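4.2 Leveling the table

The Umstead table ships with its four feet turned all the way in. Level it before you put anything heavy on the top.

1. Move the table to its final spot. Keep it at least 3 inches from the wall.
2. Set a spirit level across the short side of the top.
3. Turn the foot at the low corner counterclockwise until the bubble is centered.
4. Repeat along the long side, then check the short side again.
5. Tighten the lock nut on each foot with the 6 mm wrench.

Note: On thick carpet the feet will settle. Check the level again after a week.

CAUTION: Do not turn a foot out past the red line – the thread may strip. The table weighs 65 pounds, so have a second person lift the corner.
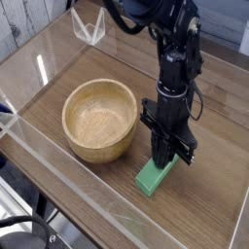 Wood-grain top with small green block.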